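Nilholm Two-Sided Sponge and Table Tray

I've sold kitchen bits through my little shop for years, and the thing people write to me about most is a sponge. So okay, let's give it a proper page! The Nilholm is a plain rectangle with yellow foam on one side and a dark green scouring layer on the other. We sell it alone or with the rimmed brown tray I like to do my plates on.

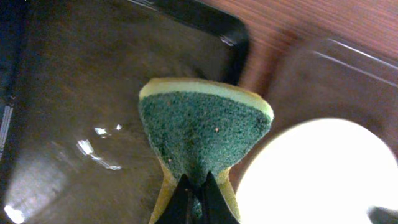
2 min read

The green side is coarse, and it does hang on to crumbs (rinse it under a fast tap and squeeze, they come out). The foam side is for wiping round a plate once the stuck bits are loose. It squashes down small enough to get into a rim, and that's the bit I care about with shallow plates, where sauce loves to sit.

I do mine at the table, with the sponge parked on a separate black tray to the left and the plates on and next to the brown one. Brown sauce streaks on white plates are a good test, by the way – you see every bit you missed.
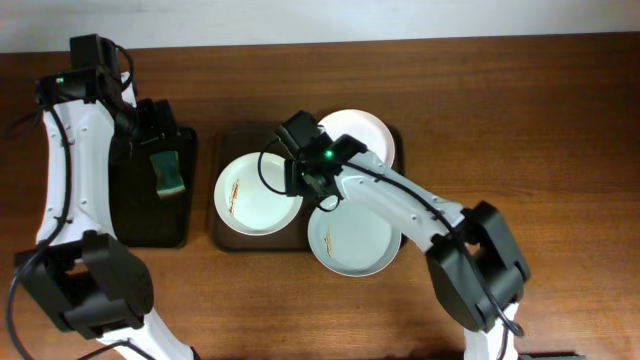 Bleddyn Gwilliam wrote in to say the tray was the part he nearly didn't buy, and now he leaves it out all week. He did wish the rim were a touch higher, because he's heavy-handed with water. Fair point! I've passed that on to Flusow, who make the trays for us.

If you're a splasher too, go for the clear plastic tray. It's shallow with rounded corners and a raised rim, and the wood shows right through it, so you can tell at a glance when there's water in there that needs tipping out. Mine lives beside the dark one, with a strip of table in between.
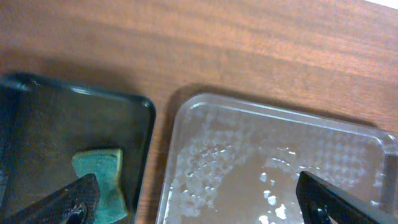

Sizes and ordering

Sponge: sold singly or in a box of 40
Brown tray: 34 cm on the short side
Clear tray: sold separately, ask me for stock
Item number: 269

Orders in by Thursday lunchtime go out the same day. The box of 40 is mostly for cafes, but Kelly Batista splits one with her whole street and I think that's a great idea.
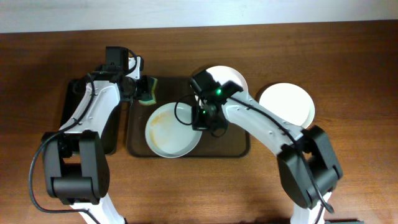 Green and yellow sponge at the tray, with three white plates to do.

Care is easy. Squeeze the sponge out and stand it on its edge to dry, and wipe the trays with the foam side only – the green side is too rough for a glossy finish. Questions go to the shop inbox, and I answer them myself, usually in the evening.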